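Home | Log | Parts | Links | Search

April, entry 57

Started at 6 in the morning. The subject today was the noise floor of the listening room at the Dilesholm house, which has bothered me for most of the winter. With the amplifier muted and the windows shut, there is a steady tone near 1194 Hz at the chair. It gets into every quiet passage on the Haworth speakers.

Went through the sources one at a time. Refrigerator off at the breaker: no change. Furnace blower off: the low end drops, but the tone stays. Bathroom exhaust fan off: no change. The wall clock was moved to the garage and the tone stayed. I also moved the chair 40 cm forward and the level at the microphone fell sharply, then rose again at the next step. It behaves like a standing wave between the front and rear walls, so the level at one point says little about the strength of the source. From now on I will take readings at 6 positions and average them.

Desktop computers are on the source list too. Fans, coils and power supplies can all produce a narrow tone in that range, and a large flat side panel will radiate it.

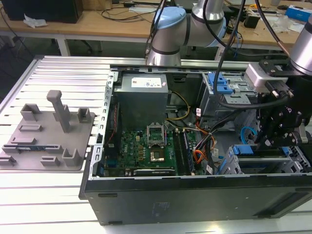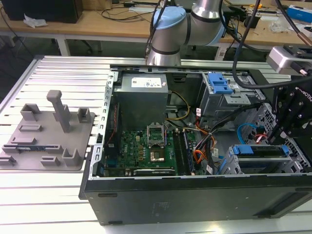 Posted the first readings to the Gilavska acoustics board before lunch. The reply from dropped_octave was that I should stop chasing the source until the room is treated, as a bare parallel pair of walls will make any small tone sound worse than it is, and that a thick absorber behind the chair would tell me more in one evening than a week of switching breakers. I agree with the first half. The absorber will not do much for the furnace rumble, but at this frequency even a thin panel should work.

Afternoon: cut two frames for mineral wool and covered one with the gray cloth left from the hall curtains. The staples are too short for the doubled corners. Need longer ones.

Repeated the sweep at 9 p.m. with the one finished panel leaning on the rear wall. Peaks and dips are closer together than in the morning. The tone is still audible. The Celton preamp was unplugged for all readings, so it is off the list. The doorbell transformer is next.

Recent entries
Entry 56: Microphone stand, second attempt
Entry 55: Furnace duct lining
Entry 54: Door seals and the hall gap
Entry 53: Speaker spacing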